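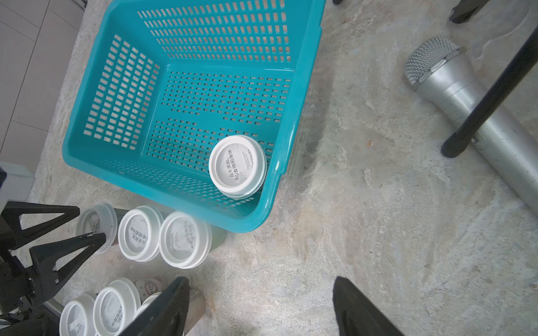 Galindo Lilita 2-berth camper van, ten nights in

The Lilita is the smallest thing Galindo makes that you can stand up in, provided you are my wife. I am not, and I have a bruise shaped like the roof vent to show for it.

We rented ours from the Rongate lot in October with an eye to buying one, and took it down to Skurkcombe and back by the slow road. It drives like a van that has been told it's a car and is trying hard to believe it. Crosswinds bring on doubts. Brakes are good, mirrors are huge, and we got 14 miles to the gallon, a number Vasilis Bošković at the rental desk delivered as if it were a compliment.

The bed makes up in 2 minutes if you've done it before and are speaking to each other. It's wide enough, firm, and slopes toward the back doors unless you park nose down. The heater works beautifully and sounds like a dishwasher full of forks. Storage is generous up high, where you'll never look, and stingy down low, where your shoes are.

The 2 burners can't both hold a pan unless one of them is for eggs.

Eustaquio Esquivel in sales has called since to ask whether we'd like to talk numbers. We would, a bit. I'd want the longer mattress, a quieter heater and something soft glued around that vent.

Four stars. Three if you're tall.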